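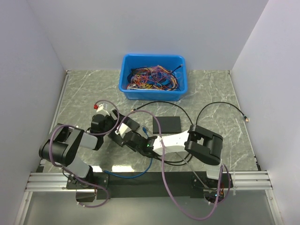

Visit report: Stillska, Prarkuvmont site
Visit made 12/12/18

Stillska run a small workshop in Prarkuvmont where they build and look after bench-sized two-arm cells. I was there to see one cell, known on site as Tillura, and to find out how much work it takes to keep it going. We are thinking about a similar cell for sorting returned leads, and the sales papers say very little about upkeep. My host was Ziad Matar, who set the cell up and still does most of the repairs on it. What follows is in the order of my notes.

The task

The cell is used for cable handling. A blue plastic tub is filled with mixed cables and placed at the back of the table. The arms draw one cable out of the tangle, hold it clear, and lay it down on a flat dark grey pad in front of the tub. If a second cable comes up with the first, one arm holds and the other tries to shake or pull it free. After five failed tries the cell stops and calls for an operator.

The cables are in several colours. Matar said the colour is of little help to the arms and is mainly there for the people who go through the logs afterwards. The black ones give the most trouble, as a black gripper in front of a black cable is a poor thing to look at.

Layout

Both arms are bolted to one long black mounting plate at the front of the table, with their bases at opposite ends. The plate sits above an aluminium extrusion rail. The arms reach inwards and the grippers can meet in the middle, and that middle zone is where most of the untangling is done and where most of the knocks happen.

The work surface is grey with a marble pattern. I asked whether this had been chosen for the vision side. It had not. It was the board they had, and by the time anyone thought of changing it there were months of results taken on it. The walls are white on the back and both sides, and the side walls slant. Matar would make them matt if he were doing it again.

The tub has no fixed stop. Its place is set by eye against a printed picture, and a shift of a finger's width is allowed. I would want a stop, or at least a marked corner. He did not disagree, but said the variation is wanted for their purposes. It would not be wanted for ours.

Cable dressing

Most of the morning went on this, and it was the most useful part of the visit.

The arms have their own cables running outside the links. The lavender ones are the long runs, looped from the base over the arm. Black and blue ones serve the housings further along. No drag chain is fitted and there are very few clips. My first view was that this was simply untidy. Matar's account is that the dressing has been through three forms:

First form: everything tied close to the links with cable ties. It looked neat and failed at the wrist, where the cable was bent tightly at the same point on each turn. The conductors broke inside the sleeve with nothing to see from outside.

Second form: cables in a spiral wrap. The wrap was stiff enough to push the wrist off its target by a small amount, and it caught on the rim of the tub.

Third and present form: long free loops, held at the base and at the far joint and nowhere between. The loops need room and they do drift into the work area, but no wrist cable has broken in this form.

The drawback is plain enough. The cell picks up cables, and its own cables hang in the same space. Twice in October a gripper closed on the other arm's loop. The first time, the arm stopped on its force limit and no harm was done. The second time, the plug was pulled part way out of its socket and the joint dropped off the bus. Since then the arms have been given a no-grip zone above shoulder height, and the lavender sleeve colour was picked so that it can be told apart from anything on the pad. There is still a purple cable in the tub, which seems to me a weak point in that plan.

Daily checks

These are done by whoever starts the cell and take some 8 minutes.

1. Power off. Move each arm by hand through its full range and feel for a catch.
2. Look along each loop for flattening, and at each plug for a gap at the collar.
3. Wipe the gripper fingers and the pad with a dry cloth. No solvent on the pad.
4. Power on and wait for the indicator lights.
5. Run the homing move at low speed with a hand on the stop button.
6. Let the two grippers close on the gauge block in turn and write down the reading.

Item 6 is the one people leave out. The sheet hanging beside the cell had blanks in that column, and Matar knew about it.

Gripper work

The fingers are changed on wear, judged by the gauge reading. They wear quickly at the tips. Cable sleeve is soft, but a good part of the work is done with the tips scraping along the bottom of the tub. The finger pads come from Dabbas, who cut them to a drawing. Delivery has been slow and the last batch was too hard and let thin cables slip. The workshop now checks each batch by pulling a thin lead through a closed gripper against a spring balance before any of it goes on the cell.

I watched a finger change on a spare gripper at the bench. Two screws, both fitted with a low-strength thread lock, and a locating pin that has to be pushed home before either screw is tightened. If the pin is proud the finger sits at a slight angle and the gauge reading is still good. The only sign is that flat objects are picked up crooked. There ought to be a check for this in the daily list and there is not.

Joint repair

The logbook for the cell is kept on paper. Entry 2607 was open on the bench and dealt with a shoulder joint that hummed at rest. The steps taken were to swap the joint's supply lead, then its data lead, then to lower the holding gain, and finally to change the joint as a unit. The hum went with the last step. The old joint was opened later and the gear stage had dried out. They have no re-greasing interval and are now trying to set one, working from the few joints they have opened. I asked for the figures when they have them.

A joint change takes most of an afternoon, and the mechanical part is short. Most of the time goes on calibration, as a new joint shifts the zero of everything beyond it, and on a two-arm cell the relation between the arms has to be measured again. They do this by having both grippers hold the same steel bar and stepping through a set of poses. The mounting plate earns its keep here — with both bases on one piece of metal, the spacing between them does not change when the table is moved.

Electrical points

The small board at the base of the arm has exposed red wires. I raised this. The supply is low voltage, and the door is closed in use, but a dropped screw could bridge the terminals. A cover has been drawn. The lead ends at the side of the cell are left uncapped when not in use, and I would cap them.

The stop button cuts motor power, and the arms then sink under their own weight. They sink slowly, but the forearm will come down on the tub if it is above it. The tub gives a little. Anything harder in its place would need thought.

Points for our own cell

Keep the single mounting plate. Allow more depth behind the arms than the drawing shows, for the loops. Fit a stop for the tub. Choose a sleeve colour that does not occur in the returned leads — bright green is probably free, though I need to check with stores. Hold one spare joint and one spare gripper for each cell. Add the locating pin to the daily list. Ask for two sources of finger pads before ordering.

Matar has offered to send the current check sheet and the calibration pose list. I have asked for the drawing of the board cover as well.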